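5.3 When does the planner know it has finished?

Most published results on cloth folding report a success rate, and most leave the judgement of success to a person standing by the table. We did the same in our first round of trials, and we no longer trust the numbers it gave us.

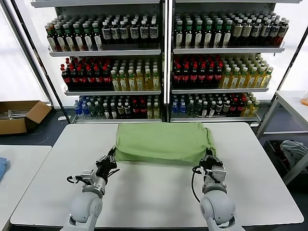

Figure 4. Two-arm work on the green cloth, both grippers on the corners of its near side, seen from the head camera.

The controller described in Section 4 splits a fold into four stages: approach, pinch, carry and release. Siren, our perception module, is meant to tell the controller when each stage is over. In the first two it does this reasonably well, as the finger positions and motor currents give it something solid to check against. In the last two it has only the camera to go on, and there its confidence score tells us very little. Over 454 trials at the Trorkstead site, the score at the moment of release was almost as high for folds we later marked as failures as it was for the good ones. A threshold can be picked after the fact that makes the two groups look separate. We tried several, and none of them held up on the next batch.

Part of the trouble is that a soft cloth has no single finished shape. A folded cloth with bunched edges may be perfectly acceptable in one trial and, in the next, hide a layer that has doubled under itself. From above the two can look the same. Camenzind, the baseline planner, avoids the question by running a fixed number of steps and then stopping. It is often criticised for this in the literature, and we set out expecting to beat it easily. On our own cloths the gap was small, and in the tests with a fresh operator doing the marking it went away altogether.

We also doubt how much of the reported gain from larger training sets has to do with cloth at all. Siren was trained on 3030 recorded folds. When we cut this to 1802, dropping whole recording sessions and keeping the mix of cloth colours the same, corner detection got slightly worse and the stage decisions did not change in any way we could measure. Adding back sessions with a plain wall behind the table helped no more than adding sessions with a crowded one. If the network were learning what a finished fold looks like, we would expect more folds to help it. A duller explanation is that it has learned how long a fold usually takes. To check this we slowed both arms to half speed in July and left everything else alone. Siren then announced the end of the carry stage too early in most trials, often while the cloth was still being held in the air.

This does not make the module useless. Its corner estimates are good enough for the pinch stage, and the retry logic built on them saved many grasps that would otherwise have been lost. Two-arm pinches gain the most, as a poor estimate on one side can be caught before either arm starts to lift. What we cannot support is the stronger claim, made in an earlier report of our own, that the system "understands" the state of the cloth.

For the remaining experiments we therefore turned off the learned stopping rule and used the timer from Camenzind, with Siren supplying corner positions only. Marking was done from recorded video by people who had not run the trials. Scores fell under this scheme for every planner we tested, ours included. We have left the older figures out of the main results table. They can be found in the Turwood archive together with the original marking sheets, and we would advise against comparing them with the results in Section 6.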